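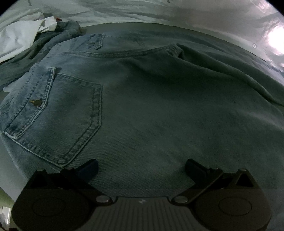
4.3 Preparing and loading heavy items

Sort the load by weight before you choose a program on the Trokholm washer. Denim, canvas and toweling go together; shirts and underwear go in a separate load. Lay each heavy garment flat first and smooth it with your hand. A patch pocket, like the one on the denim here, should be checked right down to its pointed bottom, where coins and screws tend to stay.

1. Empty all pockets. Close zippers and hooks.
2. Turn dark or new items inside out.
3. Place the items in the drum one at a time. Do not push them in as a bundle.
4. Leave a hand's width of free space at the top of the drum.
5. Close the door until it clicks.
6. Turn the dial to Heavy and press Start. The door lock light comes on.

The Heavy program takes roughly 62 minutes with a cold water supply. The time shown may change during the first rinse while the machine adjusts to the load.

Note: A single heavy item can make the drum run unevenly. If the machine stops before the spin and shows E4, press Pause, wait for the lock light to go out, and add two or three towels. Press Start again. The program continues from where it stopped.

Note: On the Undby model the Heavy program is marked with a bucket symbol. The steps are the same.

CAUTION: Do not wash items that have been in contact with gasoline, paint thinner or dry cleaning fluid. Vapor can collect in the drum and catch fire.

CAUTION: Do not pull on the door while the lock light is on. The latch can break.

After the program

7. Turn the dial to Off and wait for the light to go out.
8. Take the load out right away. Shake each item once and pull the seams straight by hand.
9. Wipe the door seal with a dry cloth and leave the door open a little.

Clean the drain filter after every 20 Heavy programs, or sooner if the machine drains slowly. See section 6.1. Replacement filters are sold under part number 252.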